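Subject: Re: [Mernness-reuse] Sorting the odds and ends

Hello all,

Count me in for Thursday, I love a good sort!
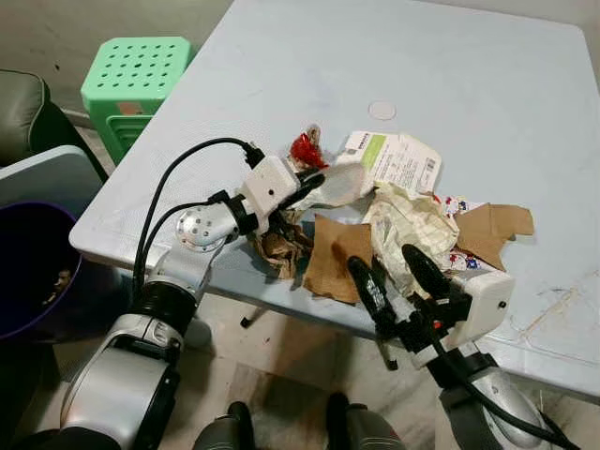 I'd start with the cardboard, as even torn bits can go in with the paper round at Felley Road. Tissue and paper towel go in general waste, I'm afraid, and so do labels and receipts (the shiny sort won't recycle). Plain brown wrapping paper is fine, so do keep it apart!

We got through four sacks in November and I went home thrilled. Can we beat it?

On the Mernness list, someone wrote:
> Does torn card count, or only whole boxes?
> And what about crumpled brown paper? I've been
> binning the lot and feeling bad about it.

Please don't feel bad, I did just the same for years. Bring it all along and we'll go through it together.

See you at the table!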